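Counting seats in Balberg

30th January

The Balberg regional assembly has 18 seats, and since the last vote no party holds more than seven of them. Most of the coverage treats this as a sign of unrest. The numbers do not show much unrest. Turnout barely moved, and the governing list lost 2 seats, one of them by fewer than 300 ballots.

The more useful question is what the split does to the budget. Under the assembly rules, spending bills need an absolute majority of ten. The two largest lists could reach that together, but they disagree on the Podden rail link and have done so for years. Any other majority needs three partners, and the smallest of them has little to gain from a stable arrangement.

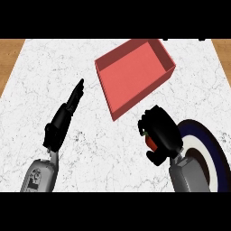
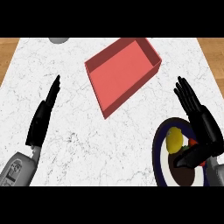
If no budget passes by May, last year's spending limits carry over automatically. That suits the current executive quite well. It loses the rail money but keeps control of the rest, and it avoids a floor vote it would probably lose. I would therefore not read the slow pace of the talks as a failure on its side.

The Zistenum poll that everyone quoted last week adds little. It had 200 respondents and no breakdown by district, and the gap between the top two lists was well inside the margin of error. I left it out of my table.

A better indicator is the district council in Onyshchenko, where the same parties have shared power before. They passed their budgets late - but they passed them - and the rail question was simply moved to a separate bill. I expect the same procedure to be tried in the assembly. The draft agenda for the next sitting already lists transport as its own item.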